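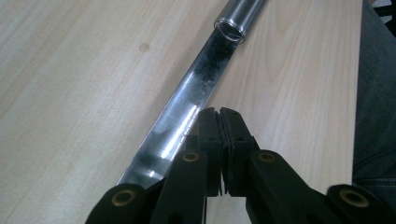 Ticket: Handheld grippers at the cutlery bench, picks slipping on polished pieces
Opened by: Indrek Jõgi, bench lead, Erneck kitchen line
Assigned to: Valentin Rusu, Ardeleanu support
Status: Open, waiting on pads

Entry 1, 7:40 am
Hi Valentin, me again! The fingers close fine and the Lemeleo software says it has a grip, then the long shiny pieces slide out sideways as soon as I lift. Dull pieces are no trouble at all. I've wiped the ridged pads with a dry cloth and restarted the tablet, same thing both times. We lost 18 recordings to it this morning and I'd like those people not to get marked down for it (more on that below).

Entry 2, 9:15 am
Tried what you said on the phone – grip force up from 2 to 3, and coming in square to the piece instead of at an angle. Square helps a lot. Force 3 helps a little, but my thumb is sore after half an hour, and two of the older folks on the bench have asked to go back down. Can the force be set per person? On the Cesex tablets it looks like one setting for everyone.

Entry 3, 11:05 am
Next I did the spoon with the cylinder on the handle end. I open wide, get both fingers low to the wood and only then come in toward the piece, otherwise I knock it and have to start over.
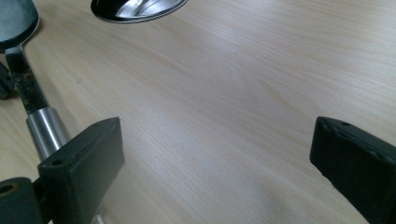
Fingers open over bare wood, with the spoon at upper left.

Going for the cylinder I got a few slips. Going for the narrow part of the handle I got none, so I've told everybody to take it there until I hear otherwise. Shout if that messes up the training data!

Entry 4, 1:30 pm
Now the part that isn't really a ticket, but you asked how the bench is taking it. Mixed. We used to sort by hand and chat all shift, and now we're the ones teaching the arm to sort, around 500 picks a day between us. Some people like it (it's easier on the back, and they get a say in how a thing should be held). Others keep asking me what the bench does once the arm has learned it all, and I don't have an answer from upstairs yet. What really stings is the score on the tablet. A slip counts against the person, even when it's the pads. Could you hide it, or at least let me tag a slip as equipment?

Entry 5, 3:10 pm, Valentin Rusu
Thanks Indrek, super useful. Handle grip is fine for the data, keep going. Softer pads are going out to you in the morning. Per-person force is possible, I'll switch it on tonight. The score I have to take to the Lemeleo people, but I've zeroed this morning's slips by hand.

Entry 6, 3:25 pm
Great, thank you! Leaving this open until the pads are on. I'm back on force 2 for now and coming in square.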